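Pillow covers, again

December 17, 2022

Quick one because I have 15 tabs open and nothing packed. People keep asking about the holiday pillow covers so - fine, pillow cover post.

Red one first. I love it, I don't care. Round face, rosy cheeks, the teal hat, and then red all along the edges so it looks cheerful even when it's a lumpy mess. Which is most of the time. Mine never sit flat for more than a day.
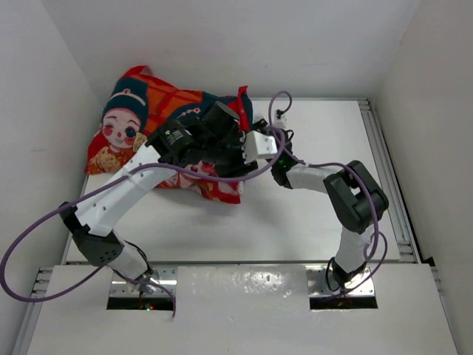
Photo: Torben Engelhardt

Got ours from Kurkano, the little shop near the bus station, 4 of them in a bag with no label. Washed cold, inside out, no dryer. One went in the dryer last January and the zipper has been weird ever since. Red bled a tiny bit onto a dish towel too, so wash them alone. Or with socks you hate.

Then the actual pillow. Please buy the insert bigger than the cover. I went 2 inches over this year and the corners finaly fill out. The plain white ones do the job, plump is all you want. A mark or two on the fabric, who cares, it's going inside something. And keep the cover next to the pillow when you're changing them over, otherwise it ends up under a bed till spring. Ask me how I know.
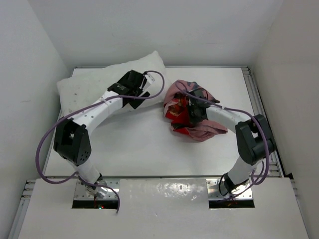 Dima Chidiac

Getting it on - bunch the cover up like a sock, push one corner of the pillow all the way in, then the other, then pull. Don't stuff from the middle. I did that for years and got a big lump with four sad empty ears.

Still to do: six covers to iron (I won't), the couch blanket, find the box the winter stuff goes in. Also somebody commented asking if the Trumel inserts are any good, havent tried them. Will report back if I do. OK going to pack now.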